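Surface socket on a metal panel sits wonky, how do I get it straight?
Posted in Workshop & Garage, 2025-04-23

Putting a surface mount socket on a grey metal panel, the round Schuko kind, screw in the middle of the face. 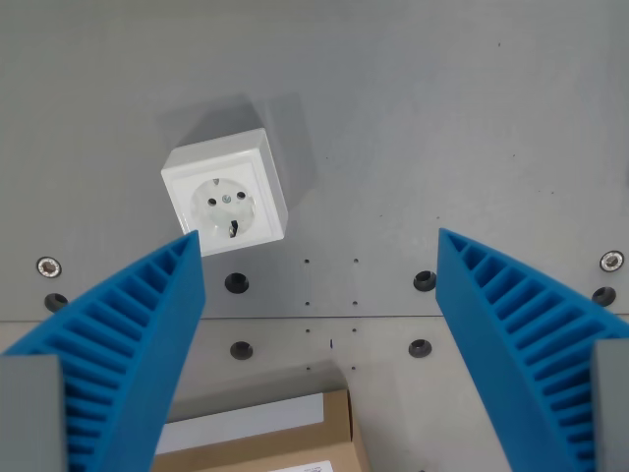

It's for the back of a bench I'm building, going to be used for a charger and a lamp, nothing big. 230 volts obviously. Nothing is connected yet, cable isn't even in the building. Problem is I can't get the box to sit square. Every time I nip it up it turns a bit and ends up tilted. Panel already has holes with rubber grommets in from whatever it was before, and some tiny drilled ones, none of them where I want them of course. Can I use a grommet hole for the cable or do I need a new one? And is there a trick to getting it level? Got the panel second hand from a place in Darnport so no instructions or anything.

Ponesach

Had this on a metal cupboard. Box turns because the screw drags it round as it tightens. Take the front off first — the screw in the middle holds the cover on, it's not what fixes the box to the wall on most of them. Check yours. Then you've got the back part on its own and can see the fixing holes. Use 2 screws, opposite corners if it has them. One in loose, level on top, mark the second, drill, then tighten both a bit at a time.

Don't measure off the edge of the panel if its second hand, mine was out by nearly 2 mm end to end. If there's a seam or a join running across, check that with the level and use it if it's true.

Deburr the holes as well. A little curl of metal behind the box is enough to make it rock.

Lam

Grommet hole is fine for the cable if it lines up with the entry in the back of the box and the rubber isn't cracked. Never run cable through a bare hole in sheet metal, it'll cut in sooner or later. If the hole ends up outside the box you want a proper gland, and bring the cable in at the side or bottom.

Bigger thing, its a metal panel so the panel itself has to be earthed, not only the socket. Scrape the paint off under the earth stud if there's any. Get someone qualified to do the conecting and test it, and make sure it's behind an RCD. I'd leave 60 mm clear under the socket too, the angled plugs need room for the lead.

Alel

double sided tape. stick it on straight then drill through. take the tape off after or leave it, mines still there from last June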